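Plutura opens equipment planning program for wire harness assembly cells

19 March 2024

Plutura today opened a planning program for manufacturers budgeting for two-arm robot cells in control board assembly. The program covers connector handling, board fixturing and operator training.
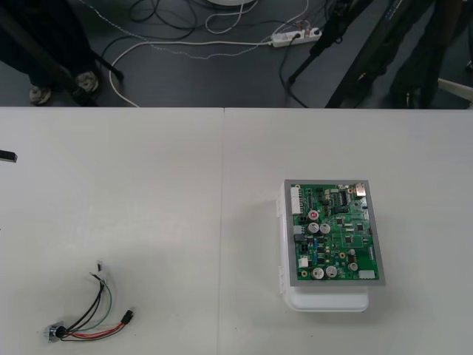
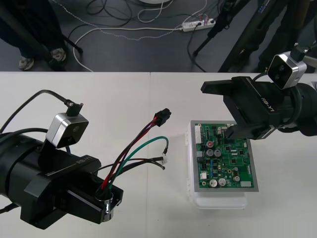
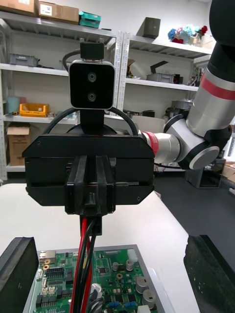
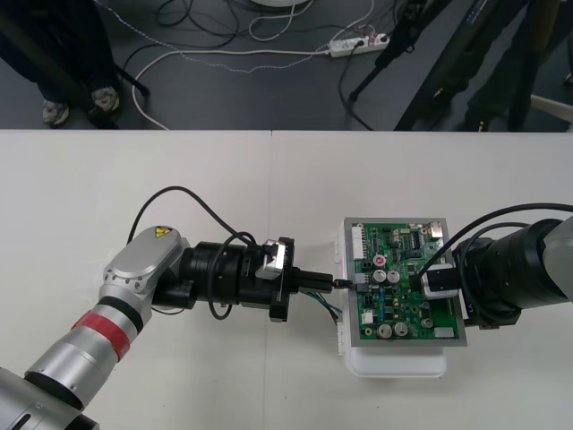 Harness and circuit board work at a two-arm bench.

Each participating plant receives a costed equipment list before any purchase order is raised. The list separates capital items from recurring costs – gripper fingers, cables, camera mounts and service labour – so that each can be assigned to the correct budget year. Quotations remain valid for 50 days.

"Plants tend to budget for the arms and leave the fixtures until later," said Pauline Pickering, program manager at Plutura. "A fixture redesign can hold up commissioning, and the cost is seldom in the original request."

Assessments take 14 working days and require sample boards, harness drawings and current cycle times. Cadum will supply fixtures under the program. Angelovski will carry out electrical inspection and guarding reviews. Lease terms of 2 years are available through Prometti, with an option to purchase at the end of the term.

Applications for the first intake close in May. Plants with existing single-arm cells may apply for an upgrade assessment at a reduced fee. Program guidelines are available from the Plutura planning office, quoting reference 723.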